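Chapter 6

From Page to Stage: The Adapted Script

Learning outcomes

When you have worked through this chapter you should be able to:

explain the difference between a dramatisation, a free adaptation and a new play that borrows from a source;
identify the parts of a novel that resist performance, and describe at least two ways of handling each;
read a rehearsal draft and mark the places where narration has been turned into action;
set out the basic steps by which permission to adapt a work is obtained.

6.1 Introduction

A novel of ordinary length takes a reader the better part of a week. A play made from it must usually be over in an evening. The adapter's first task is therefore one of selection, and most of the decisions studied in this chapter follow from it. Which characters remain? Where does the story begin? What is the audience to be told, and what must it be left to work out?

Earlier chapters dealt with plays written directly for performance. In those cases the playwright could choose events with the stage already in mind. The adapter starts with a finished work, often one that part of the audience knows well and holds in some affection. A reader who has lived with a book for years will arrive with firm opinions on how a character should look and speak, and those opinions cannot be ignored, although they need not be obeyed.

The main example used in this chapter is The Salt Ledger, adapted by Soledad Soler from the novel of the same name and first staged by the Lomon Theatre in its studio, which seats 90. The novel runs to 319 pages and covers three generations of a family of harbour clerks. Soler's play covers a single winter. Extracts from both are printed at the end of the chapter and should be read before Section 6.3.

6.2 Terms used in this chapter

Three terms are often confused in reviews and programme notes, and students are asked to use them with care.

A dramatisation keeps the plot, the characters and the general order of the source. Cuts are made, but a person who knows the book would recognise each part of the play.

A free adaptation keeps the central situation and some of the characters. It may move the action to another period, join two characters together or end the story at a different point.

A borrowing takes a figure, an image or a question from the source and builds a new play on it. The source is normally acknowledged in the programme.

The Salt Ledger stands between the first and second of these. Its dialogue is taken largely from the novel, yet the order of events is Soler's own, and the grandmother, who dies before the novel opens, is given four speeches.

6.3 The problem of the narrator

Much of what we value in a novel is carried by a voice. The narrator may tell us what a character fears, may pass over ten years in a sentence, or may describe a room so that we distrust the person who lives in it. None of this can be placed on a stage without change.

The simplest answer is to keep the narrator as a speaking part. The Nekside Players took this course in their version of The Plorkier Letters, in which one actor sat at the side of the stage throughout and read from the book. The method preserves the author's words. Its weakness is that the audience may be told of events which it would prefer to see, and the other actors may be left standing while they are described.

A second answer is to share the narration among the cast. Each actor speaks of his or her own character in the third person before entering the action. Used sparingly, this allows rapid changes of place and time, and it suits a small company in which every performer takes several parts.

A third answer is to remove the narration altogether and to find an action that does the same work. The opening page of The Salt Ledger tells us that the elder brother "had never in his life asked a question to which he did not hold the answer". Soler cuts the sentence. In her first scene he asks his sister what she paid for the lamp oil, waits for her reply, and then takes the receipt from his own pocket.

Students should note that the third method is the slowest to write.

6.4 Place and setting
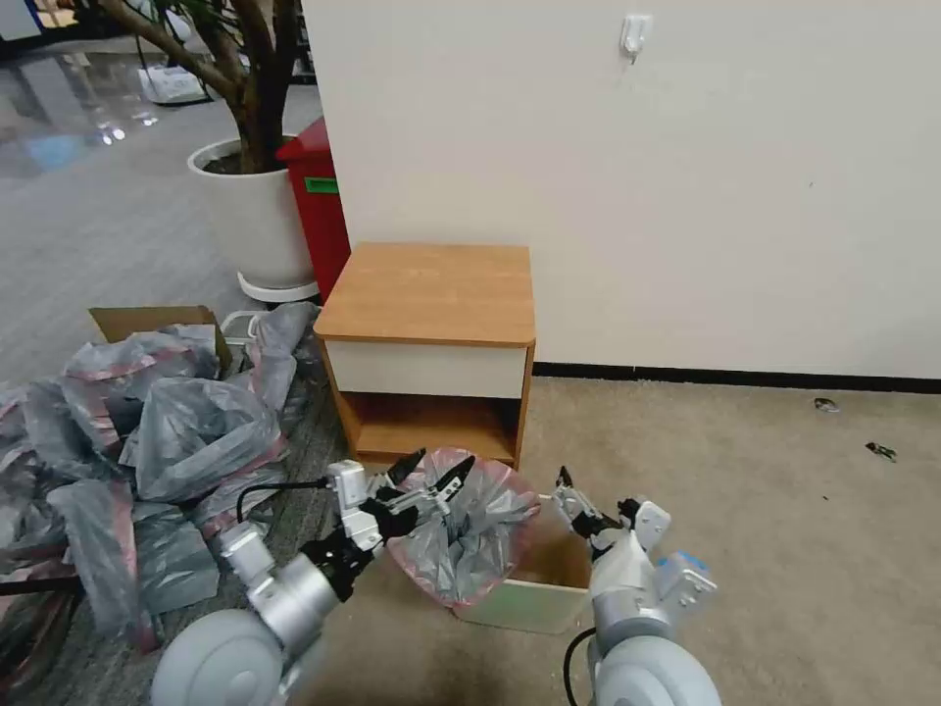 A novelist may move from a ballroom to a battlefield at no cost. The theatre must build each place, suggest it, or do without it. Ritu Bhardwaj, who designed the first production of The Salt Ledger, began by listing every location named in the novel and then asked the adapter which of them the story could not lose. Three were left: the counting house, the kitchen and the sea wall.

All three were played on one raised floor. The counting house and the kitchen shared a long table, and the change between them was made by the light and by the way the actors sat. The sea wall was the front edge of the platform. No furniture was moved during the performance, and the running time was shortened as a result.

When the production moved in June to the Wikström Hall, with 1,396 seats, the platform was widened but the arrangement was kept. Several of the quieter passages had to be rewritten for the larger room. The two versions of the kitchen scene are compared in Section 6.7.

6.5 Permission and credit

A work still in copyright may not be adapted for public performance without the agreement of the rights holder. The adapter should write to the publisher or the author's agent before beginning a full draft, stating the title, the type of adaptation proposed, the company, the venue and the expected number of performances. Agreement may be given subject to conditions, such as approval of the final script or the wording of the credit in the programme.

Preparatory task

Choose a short story of not more than 200 lines. Underline in one colour everything that could be seen or heard on a stage, and in a second colour everything that could not. Bring the marked copy to the first seminar, together with a single page of dialogue based on any passage underlined in the second colour.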